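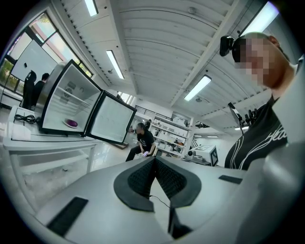
Why does a hand-held gripper lose its hold on a smooth object when the log says the fingers are closed?

The usual cause is slack between the finger and the encoder that reads it. The encoder sees the linkage move to the closed position, but the finger itself stops a little short, and the object slides.

We had this fault on a Trivov unit during fridge tasks. Boxes and cups were fine. Eggplants, ripe tomatoes and glazed plates kept slipping on the way out, and the Tahiri log showed a clean close every time. It took us three days to stop blaming the operators. The steps below are the ones we now follow, in the order that wastes the least time.

What you need

A hex key set, a lint-free cloth, isopropyl alcohol, a feeler gauge, medium-strength threadlocker, and one smooth object that you don't mind dropping.

Before you start

Stop the recording and unplug the unit. The return spring is strong enough to pinch a fingertip, so keep your free hand out of the opening any time the trigger is unlocked. If the unit is mounted on an arm, press the emergency stop as well and leave it pressed until the fingers are back on.

Step 1: Clean the contact surfaces

Wipe each finger from base to tip with alcohol and let it dry. Condensation and skin oil can cause the same slip, so rule them out first. Plug in and try the hold again. If the object stays put through 3 slow lifts, you are done.

Step 2: Check for play

Unplug again. Close the fingers by hand, lock the trigger, and push each fingertip sideways and then back. A good finger flexes but does not click. A click means the mounting screw has backed out or the bushing is worn.

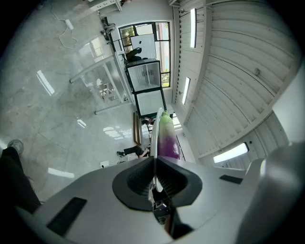
Do the same check with an object in the grip, held point up and then point down. Ours passed empty and failed loaded, and only in the second position. The finger shifted at its base under the weight and the linkage never moved, so nothing showed in the data.

Step 3: Reseat the finger

Take out the mounting screw and look at the threads. Old threadlocker comes off with a brass brush. Put the finger back, add one drop of new threadlocker, and tighten until the gauge no longer slides in behind the base. Don't go further than that — the Panine bushings crack if you lean on them. Let it cure overnight.

Step 4: Zero the encoder again

In Tahiri, open the gripper page, close the fingers with nothing between them, and press Set Closed. Open fully and press Set Open. The difference should be close to 4000 ticks on this model. If it is off by more than 200, the bushing is worn and needs to be replaced.

Step 5: Deal with the old recordings

Anything recorded with the loose finger has wrong grip widths. We marked 99 episodes as bad and did them over. Correcting the widths afterward does not work, as the error changes with the load.

Iara Escobar
Last edited 2022-12-04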